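Hiwot Beyene
Monday, November 20, 2023

Some notes on small trays, for people who pack and store small parts and have been asking me about it. I'll post these in a row and answer replies tonight.

Hiwot Beyene
We switched over to shallow trays at the Trillville shop in April. Before that everything went into zip bags, and the bags went into a drawer. You could find a part if you were the one who had put it there. Otherwise you dumped out the drawer.

Hiwot Beyene
Measure the part first, then buy the tray. I did it the other way and ended up with a stack of Junness trays that are too narrow for most of what we handle. They hold pens now.

Hiwot Beyene
The inside measurement is the one you want. Sellers usually list the outside. On the Bosell trays the wall takes up enough room that a part can match the listed size and still sit on top of the rim like a lid.

Hiwot Beyene
A close fit is good, but leave a little room. If a block fills the whole opening you can get it in with no trouble, then you have to turn the tray over to get it out again. A fingertip of space on one side fixes it.

Hiwot Beyene
Put it in one end first. Tilt the piece, set the low end against the far wall, and let the other end down. Going straight down with a close fit means you catch a corner, push harder, and scuff the rim.

Hiwot Beyene
Labels. We put ours on the side of the part and then couldn't read them once the part was in the tray. If you store in trays the label belongs on top. If you store on a shelf the side is fine. We do some of each, so some parts get two labels. It's a little ugly and it works.

Hiwot Beyene
Color came up in the replies last time. Dark parts in dark trays are hard to check from across the room. You can't tell a full one from an empty one without walking over. A pale rim helps you find the tray. It doesn't help you see what's in it.

Hiwot Beyene
The table matters more than I expected. Our old bench top was dark brown and I lost a lot of small black pieces on it. White is better. You do see every mark, so wipe it down at the end of the day.

Hiwot Beyene
Shiny parts are their own problem. Under the ceiling lights the top of a glossy piece goes white and you can't read anything printed on it. Turn it a little or move the lamp. I moved the lamp.

Hiwot Beyene
Keep one tray on the table at a time. I used to lay out a whole row, fill them all, and then check them. I put the wrong part in the wrong tray often enough that the checking took longer than the filling.

Hiwot Beyene
Since someone will ask about numbers: 1342 parts moved over from bags so far. 98 went back to Assefa because they were duplicates we didn't know we had. That alone paid for the trays.

Hiwot Beyene
Stacking: 6 high is fine on our shelves. 8 is where the stack starts to lean. Yours may be different depending on how heavy the parts are. Heavy ones go at the bottom, same as groceries.

Hiwot Beyene
I still use bags for screws and loose hardware. Trays are for anything with flat sides that you want to be able to pick up and put back the same way every time.

Hiwot Beyene
Next up is the second cabinet, which is mostly black rectangular pieces in three lengths. I'll test each length in a tray before I order more.

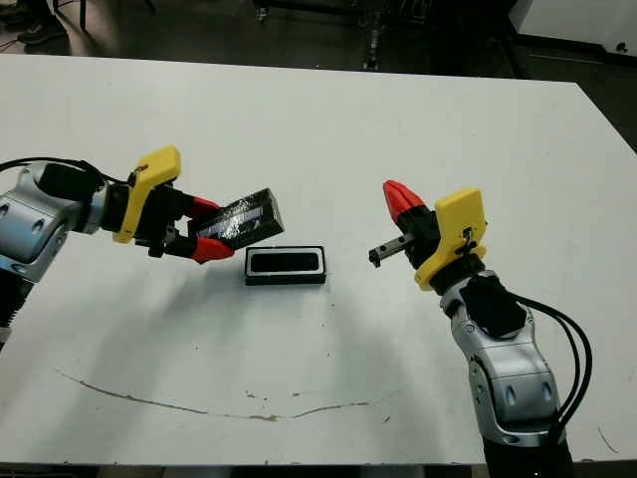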